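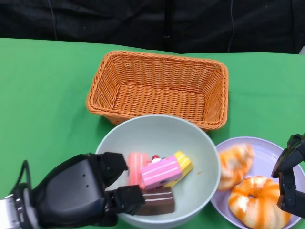 10月、午前9時すぎ。釉薬ノートのつづき
読了時間 5分

前回の窯の結果を書きます。428番の釉は、また縮れました。場所は前と同じで、内側の底と立ち上がりの境目です。外側はきれいに溶けています。ルオさんは「釉が厚い」と言い、デクランさんは「素焼きの粉が残っている」と言います。私はまだどちらの意見か決めていません。

試験片の結果を先に書きます。

カオリン 3パーセント:縮れなし。ただし、バケツの中で早く沈みます。三十分置いたら底が固くなり、手で混ぜるのに苦労しました。
カオリン 5パーセント:沈み方はよいです。かけたあと、乾くときに細いひびが見えました。焼いたあとは二枚に縮れ、一枚は無事でした。
カオリンの半分を仮焼きしたものに替えた分:まだ焼いていません。次の窯に入れます。

ひびは乾燥のときからありましたので、窯の中だけの問題ではないと思います。乾くときに釉が縮み、土から少し浮いて、焼くときにそこから丸まる、という順番だと考えています。ウィットリーさん(デクランさんのことです。古いノートには名字で書いてあります)の十年前のページにも、よく似たスケッチがありました。そのときは、素焼きの温度を少し下げたら直ったそうです。土は今のトレローの白土ではなく、前に使っていた赤い土です。そのまま信じるのは少し危ないかもしれません。

トレローの白土について。新しい袋は、前の袋より水が多いように感じます。菊練りのときに手につきます。袋の番号を控えるのを忘れました。次に開けるときは、番号をこのページの余白に書いてください。私も書きます。

濃度の測り方も、そろえたほうがいいです。今は人によって違います。ルオさんは指を入れて爪の見え方で決めます。ランバートさんは比重計を使います。私は200ミリリットルの計量カップで重さを量っていますが、カップの内側に前の釉が残っていて、正しい値かどうか少し疑っています。きのう洗って、空のカップの重さを量り直しました。新しい値はふたの裏に鉛筆で書きました。ペンで書いた古い値は使わないでください。
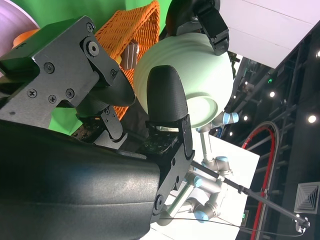
薄い緑色の鉢。高台のある側と、ゆるい凹凸のある外側の面。

高台の拭き方。これは毎回同じことを書いている気がしますが、また書きます。スポンジは二つ用意します。一つで大きく取り、もう一つで角を仕上げます。同じスポンジで最後まで拭くと、薄い膜が残って、棚板につきます。今回は一つ棚板につきました。私の作品でした。たがねで取りましたが、高台が少し欠けました。棚板のアルミナも、そこだけはがれています。塗り直すまで、その棚板は窯の横に立てておきます。白いテープを貼りました。

色のこと。428番は還元でも酸化でも緑になりますが、酸化のほうは黄色が入ります。グレンドポートの店に出す分は、還元のほうでお願いしますとモットラムさんから連絡がありました。見本として渡した皿は、たぶん古い調合です。鉄の量が今と違うので、同じ色にはならないと思います。このことはまだモットラムさんに伝えていません。試験片を二枚つけて、どちらに近いか選んでもらうのがいいかと思いますが、皆さんはどう考えますか。

前の窯の冷まし方について、反省を一つ。200度まで待って開けるつもりでしたが、温度計の表示を読みまちがえて、もう少し高いところでふたをゆるめました。高い「キン」という音が何回か聞こえました。貫入が増えたのはこのせいかもしれません。でも、貫入は前の回にもありましたから、はっきりしません。ノートには、ふたをゆるめた時刻だけ残っています。次は温度と時刻を両方書きます。

ドーバーさんから質問がありました。「縮れた鉢は、もう一度釉をかけて焼けますか」。かけてもよいですが、素焼きと違って水を吸いませんので、そのままでは釉が流れます。鉢を少し温めてから、濃いめの釉を筆で置くのがいいと教わりました。私は一度だけ試して、半分うまくいきました。うまくいかなかった半分は、釉が底にたまって、ガラスのようになりました。きれいですが、食器には使いにくいです。

次の窯までにすること。

・素焼きを水で洗う組と、はけで払うだけの組に分ける。裏に鉄絵の具で「水」「は」と書く。
・428番をもう一度ふるいに通す。前回は粗いほうのふるいしか使いませんでした。
・浸す時間をそろえる。私は「いち、に、さん」と数えますが、ルオさんの「さん」は私より長いです。時計を使いましょう。
・トゥンドナの長石が残り少ないです。注文は私がします。

もし水の組だけ縮れなければ、デクランさんの意見が正しいことになります。両方縮れたら、厚さのほうを調べます。両方縮れなかった場合は、困ります。ふるいも浸す時間も一緒に変えてしまうので、何が効いたか分かりません。今これを書いていて気がつきました。ふるいは次の次の窯に回すほうがいいかもしれません。午後、ルオさんに相談します。

追記、午後4時。相談しました。ふるいは今回はしません。浸す時間はそろえます。上のリストは消さないで、そのままにしておきます。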